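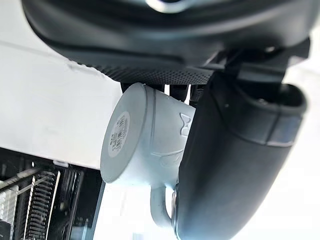

About Flarneo

We're a small robotics shop in Zaltunstead. We teach robot arms to pick up everyday stuff: mugs, bowls, bottles, bags of rice. Cafes and canteens mostly, some hospital kitchens. Started by Grímur Thygesen in the back half of a tile warehouse, still there, now using both halves.

What we do

Grippers, and the software that tells them what to do. The arms themselves we buy in. Padded fingers and so on, we do those in house, plus a small camera at the wrist so the arm gets a close look at what it has hold of. Customers send us a crate of their own dishes and we work with those. Please send the chipped ones too. Real kitchens have chipped ones.

Two product lines right now:

Morkar – our gripper for cups, mugs and anything with a handle. Handles are a pain. Every one is a diferent shape and they never face the way you want.

Chala – the sorting station. Takes a mixed tray and puts things away by type. Newer, still changing every month, ask us before you quote anything off an old brochure.

The open day

Most people who find this page are looking for the open day so here it is. Once a year, in April, doors at 10 am, last demo at 4 pm. Free. No need to sign up unless you're a group of 16 or more, then email first so we can split you up. The shop floor is not big.

Last time we had up to 400 people through, hard to say, folks kept going out to the coffee truck and coming back in. We put out 295 name stickers and ran out before lunch. More stickers next year.

How the day goes:

Mug demo, every half hour. Arm picks up a mug, turns it over, sets it down again. Bring your own mug if you like! Travel mugs fine, glass ok, nothing you'd cry over. It does drop them. Mat on the floor, safety glasses by the door, put them on even if you're only standing at the back.

Tray demo, on the hour. This is Chala. Slower than the mugs but people stay for it. Kids get to mess up the tray beforehand and they're very good at it.

Shop tour with Grímur. 11 am and 2 pm. Goes long. He'll show you the parts bench, the finger molds and the drawer of grippers that didn't work out. Ask about the one with the suction cup.

Hand-drive table. You steer an arm yourself with a pair of hand grips and try to hang a cup on a hook. Harder than it looks, most grown-ups need a few goes. Ages eight and up. Under eight can sit on a lap and help.

Parking is behind the building, not in front, the front belongs to the bakery and they will tow. Step-free entrance on the left side, ring the bell if the ramp gate is shut. Restroom past the break room. It gets loud near the compressor so we keep a quiet room open, has chairs and a kettle.

Visits the rest of the year

Schools and customers, any month except July when we close. School visits take 2 hours, one class at a time, one adult for every eight kids please. We do the mug demo, then the hand-drive table, then questions. Best question so far: "does it know it's a mug?" Sort of. Took us most of the afternoon to answer and the class had a bus to catch.

Customer visits are by appointment. Bring your dishes, bring the person who does the actual washing up, not just the manager. They'll spot in a minute what we missed in a week. You're welcome to film your own demo. Please don't film the bench at the back, some of that is other customers' work.

Who we are

Grímur Thygesen, founder. Used to fix dishwashing machines, which explains a lot. Still does the on-site installs himself when he can get away from the desk.

The rest of us are mechanical, software, and one half-time office person who answers the phone in the mornings. Afternoons it rings on the shop floor and whoever is closest picks up, so be patient, we may be wearing gloves.

We hire now and then. Nothing open at the moment. Students, write to us in the winter for summer work, tell us something you built and what went wrong with it. One page is plenty.

Getting in touch

Email is best. We read everything, replys can take a few days around open day. If you left a mug here in April it's on the shelf by the front door, come and get it.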